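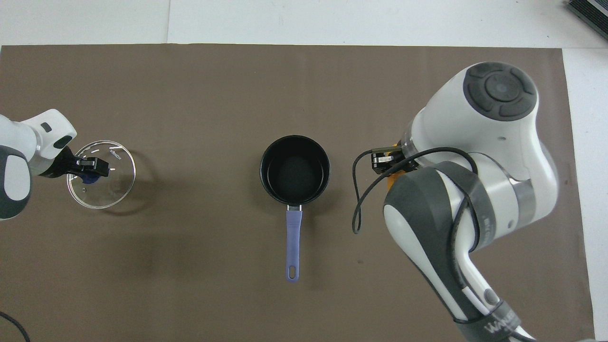
Notebook 2, p. 161

Print this page | E-mail this page

Bench notes: saucepan and lid
April 18, 2020
By Rahel Hollenstein
0 shares | 4 comments

Pan and lid again. I write this entry longer than usual, so that the colleagues in Clurkosley can follow it without calling me.

The question from Goodall was simple: can the two arms put the lid on a small pan, as a person does it while thinking of something else? I have now spent enough hours at this table to give my opinion, and it is "nearly, on a good day, with a pan we have chosen". I know that this is not what they want to read.

The setup is the brown paper over the white table, the black saucepan with the lavender-blue handle in the middle and the handle pointing down towards the edge. Left arm takes the glass lid by the knob. Right arm stays open beside the pan and waits. I have kept the handle in this direction for the whole series, because in December we let it point anywhere and then we could not say which fault came from what.

What is going well. The grip on the knob. The navy-blue knob is a good thing for two fingers, it has a size and a colour that are easy to find, and once the left gripper has it, I do not worry any more. In the whole of the last series the lid fell 2 times, and both times I had changed the closing force myself and forgot to write it down. (It is written now, see the inside of the cover.)

What is not going well. The glass. One sees the paper through the lid, so for the camera a large part of the lid is simply more brown paper. The thin metal rim helps, and the white dashes near the edge help also, more than I expected. With the Nistilix detector the lid position is good when the rim shines and poor when it does not. I moved the lamp and the result changed, this makes me unhappy. In a kitchen the lamp is where it is.

The second trouble is the last centimetre. When I put a lid on a pan at home, I let it touch on one side and then it finds its place, and I feel this in my hand. The arm does not do so. It goes down straight, and if it is a little wrong, the lid sits on the rim like a hat which is too small. Then it opens the gripper and reports success. I have set the height check tighter, but I don't trust it yet.

Third, the right arm. It should hold the pan by the handle while the lid comes down. The handle is slender and a pull from the side turns the whole pan on the paper. It would be better to hold close to the metal bracket, but there the fingers come very near to the path of the lid. I would like to try it with the right arm coming from lower. Somebody please look at the cable before we do this — it makes a wide loop over the paper in front of the gripper and I do not want it caught between pan and lid.

About the planning: Brultent asks for 95 per cent before they will speak about a trial in a real canteen. They also talk of 4000 repetitions without a person touching anything. I have nothing against such numbers, but I ask what is a repetition. If I put the pan back to the middle by hand each time, then half of the chore is still mine. For me the chore is: take the pan from where somebody left it, cover it, put it away. We are doing the middle part.

So, can machines do it yet? Carrying the lid, yes. Closing the pan, sometimes. Tidying a kitchen after a family has eaten, no, and I would not promise a year.

To do
— new paper on the table, this one has creases and dark smudges and the detector sometimes looks at them
— try tilting the lid on purpose and let one side touch first
— write the closing force in the log file AND here
— borrow a second pan with a shorter handle
— ask Goodall if a metal lid is permitted for comparison. They will say that it is cheating, but I want to know how much of the trouble is the glass

The fixed lamp position is marked with tape on the floor. Please leave it until the series is finished.

R.H.

Print this page | E-mail this page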